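September 4, 2024. Bench 2, Savel tower, open chassis.

Continuing from Maribel's notes on the memory work. Goal today was to get the tower into a state where anybody on the bench can swap memory or get at the socket without moving cables first. Inventory tag 893, one of the Montoya trade-ins. Owner's disk stays in the machine until Flor confirms the backup.

Chassis on its side, side panel off, power supply at the near edge. Hermenegildo prefers it the other way round, with the supply at the back, but then the drive clips are out of reach and the power bundle falls across the board whenever the case is shifted. Leaving it as is.

Work done:

- Mains disconnected, power button held for ten seconds before touching anything.
- Dust blown out of the supply and the heatsinks. The filter cloth went straight in the bin.
- Clips on the hard drive tried by hand. Both sides release. Left side is stiff.
- Graphics card left seated. Reseating it has been on the list twice and it has never been the fault.
- Socket inspected under the ring light, no bent contacts found. Lever moves freely.
- Contact cleaner on the memory slots, one pass, then left to dry with the lid of the tin on. Note for Segundo: the tin is nearly finished, reorder from Clistirmont.

Fixture plate sits to the left of the case, flat on the table, with the green strip in it. The upright post is where Yasuo wants it. I asked for the plate to be moved further from the case so there is room for a wrist, and he said to try it for a week first. Fine.

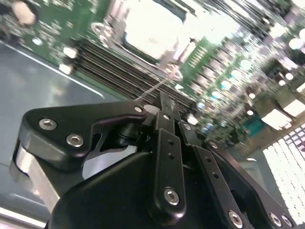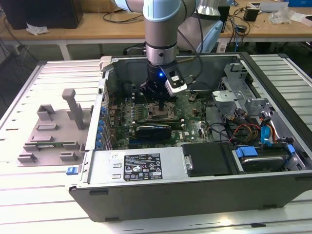
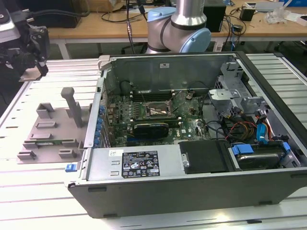 Cable routing is the remaining problem. The red, yellow and black bundle wants to spring back toward the board. I tried a reusable tie on it and the tie held, but it pulled on the drive connector, so I took it off again. A second tie closer to the supply might do it. The SATA runs are long enough to go under the bundle if they are unplugged first, so do that before the tie and save the rework.

Memory: one stick out of the set failed the long test last week, at 40 passes. Replacement is in the drawer marked Over, antistatic bag, blue dot. Do not use the ones without a dot, they are unsorted. Test settings unchanged: 1000 passes, stop on first error, log to the shared folder.

Screws for the side panel are in the magnetic dish. Please put them back there and leave the bench mat clear. The short ones belong to the drive cage and will strip the panel holes if forced.

Open items:

- Flor: backup yes or no.
- Segundo: contact cleaner, and a bag of reusable ties in the small size.
- Maribel: is the failed stick being returned or scrapped? It needs a label either way.
- Me: second tie, then recheck the drive connector.

If the second tie holds, panel goes back on and the long test can be left running overnight.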